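Suporte > Kits de bancada > Stenitmont Duo > Chamados em andamento

Garra solta a taça na hora de pendurar (kit Duo, dois braços)

Oi, pessoal do suporte! Abro este chamado depois de brigar com o kit boa parte de julho. Comprei o Stenitmont Duo com o módulo de pegada Bakalis, e a tarefa que montei é pegar taças de plástico na mesa e pendurar de cabeça para baixo num suporte de arame dourado, daqueles tipo arvorezinha com ganchos. Parece bobagem, mas é um teste bem chato para a garra, porque a haste é curta e o pé é largo.

O problema: em 9 de cada 83 tentativas a garra abre antes de a taça encaixar no gancho. No log do Bakalis aparece "grip lost", o braço recua e a rotina continua como se estivesse tudo certo. Já vi acontecer com os dois braços, então acho difícil ser defeito de um motor só.

Na câmera do punho, com a taça verde-limão entre os dedos, a peça fica tão perto que toma o meio da imagem quase inteiro. Fico pensando se o módulo não se confunde com isso — o detector de pegada usa essa câmera, certo?

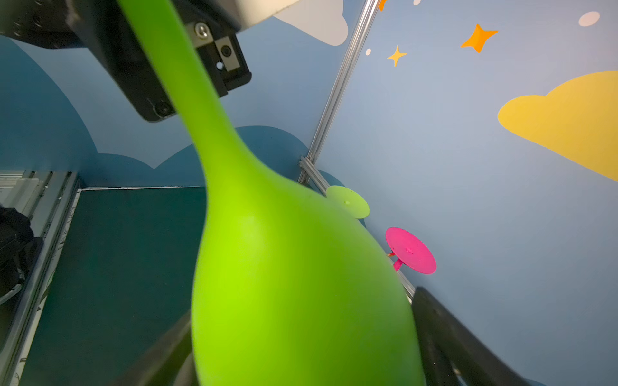 O que já tentei

1. Recalibrei os dois punhos pelo assistente do Durnance (o software de controle, versão que veio no pendrive). Terminou sem erro, mas a falha continuou igualzinha.

2. Subi o limite de força da garra para 800 na tela avançada. Melhorou um pouco com as taças deitadas, só que aí a garra demora a soltar no gancho e o suporte balança inteiro. Voltei para o valor de fábrica.

3. Troquei os cabos das câmeras de punho entre si. Nada mudou, e ainda perdi meia tarde porque o Durnance inverteu as duas imagens e eu não percebi (culpa minha, está escrito no manual).

4. Desliguei a detecção de pegada e deixei só a posição dos dedos. Funciona! Mas aí ele "pendura" taça que nem pegou, então não dá para deixar assim.

Sobre a montagem, já adianto o que vocês costumam perguntar: o kit está dentro da cabine Uden, aquela de paredes azuis com nuvens e estrelas, e os dois braços ficam presos na base de alumínio da frente. Deixei os perfis como vieram, não furei nem lixei nada. Uso taças de cores variadas, todas de plástico, e costumo começar com umas já no suporte e outras deitadas ao lado. As deitadas são as mais difíceis de pegar, principalmente quando o braço direito chega bem rente à mesa.
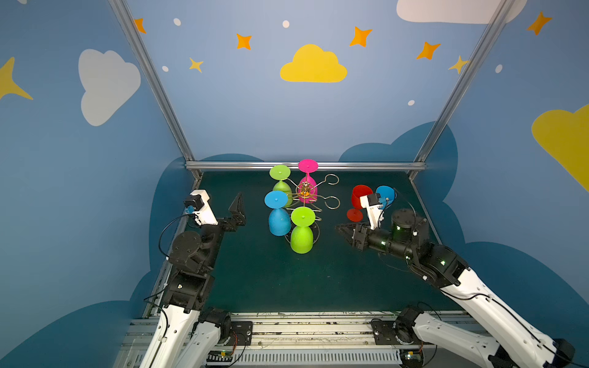 Vista geral da bancada: quatro taças no suporte, a vermelha e uma azul deitadas à direita.

Dúvidas que ficaram: dá para aumentar o tempo que o Bakalis espera antes de declarar "grip lost"? Achei um parâmetro com valor 3 no arquivo de configuração, mas sem unidade nenhuma, e fiquei com medo de mexer. E existe algum perfil de pegada para objeto com haste? O de garrafa aperta no lugar errado.

Atualização, 16h: mudei o ponto de pegada mais para perto do pé da taça e rodei uma sequência curta. As falhas diminuíram, só que agora o pé bate no gancho vizinho — troquei um problema por outro. Posso mandar o log completo do Durnance, é só dizer por onde, porque o formulário recusa o arquivo pelo tamanho. Deixo o chamado aberto e o kit montado do jeito que está até vocês responderem.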